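02/07/2021, demo day for the Lindholm visitors

Okay, writing this up while I still remember it (and before the leftover coffee wears off). Hugo Carré came over from Traltside with Elie Haddadin and a group of students, 22 people in all, which is more than our little room has ever held. I moved the spare chairs into the hallway and it was still a squeeze!

We ran everything in the simulator on the big screen this time. I gave a quick intro, then Elie took over the keyboard and drove through the tabletop setup while I talked. The students liked the purple ring on the robot a lot more than they liked my slides. Fair enough.

## The bowl task

We used the kitchen-ish layout with the ball already in the bowl, sponge off to the side, and the yellow package with the watermelon on it up front. Elie stopped the sim with the open gripper straddling the rim and asked everybody what they'd do next. Best question of the day came out of that: do you grab the rim and carry the whole thing, or go in after the ball? Big argument, very loud, I loved it. Hugo was firmly on team rim.
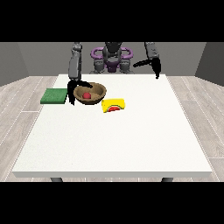

## Stuff that came up

- Someone wanted to know if the second arm does anything. I said yes, handovers, but I didn't have a handover script loaded. Put one on the demo laptop before August!!
- The Skurnix plugin took 3 tries to start. Same error as last month, and restarting the license service fixed it again.
- Reset takes roughly 2 minutes on the demo laptop, way too long with a crowd standing there. Elie thinks it's reloading all the textures each time.
- Hugo asked for a copy of the scene file so his people can swap in their own objects. Told him sure, but I need to clean out the Starkitz folders first, they're a mess.
- Font on the console is too small from the back row. Bump it up.

Next visit is in August, same room unless I can talk my way into the bigger one. Elie offered to drive again (yes please). Scene file goes to Hugo on Monday.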